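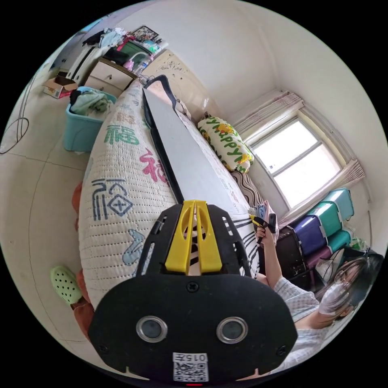

Bedroom shift. Yellow jaws, quilt rolled up, board alongside it.

1/ ok so, grippers. Thread about the fault that ate my whole week, for anyone else running the handheld ones in real houses.

2/ You squeeze, the fingers close, the log records how far apart they are. Except mine kept saying "closed" when they were wide open. No beep, no warning, light still on like everything's great.

3/ First guess was my hands. I'd been folding bedding for hours and figured I was getting sloppy on the trigger. Nope – swapped with Parisa Hosseinzadeh and she got the same junk numbers.

4/ Second guess was the cable. Replaced it. Felt very smart for 24 minutes. Then it did it again, mid-pillow.

5/ Ngan-ling Wan finally opened the thing up at the Pellthorpe bench. The little magnet that tells the sensor where the fingers are had come unglued and was just spinning in its seat!! One bad glue spot.

6/ Damage report: 400 clips recorded that week, 123 with garbage finger widths. You can't tell from the video either, the video looks fine. I went through them all with a mug of cold coffee and a bad attitude.

7/ The part that bugs me is safety. Same magnet, same glue in the Skamano arm we use for playback. If that one thinks it's open when it's shut, it keeps squeezing. Fine on a quilt, not fine on somebody's fingers. It's powered down till it's been checked.

8/ New routine before every session: open all the way, close all the way, 5 times, and watch the number on the screen. If it doesn't land on the same value each time, the gripper goes back in the case.

9/ Also asked for an alarm when the reading doesn't move but the trigger does. Ngan-ling has a rough version running. It yells a lot. I'll take it.

10/ If you've got units from the June batch, go wiggle your magnets and tell me what you find – replies are open.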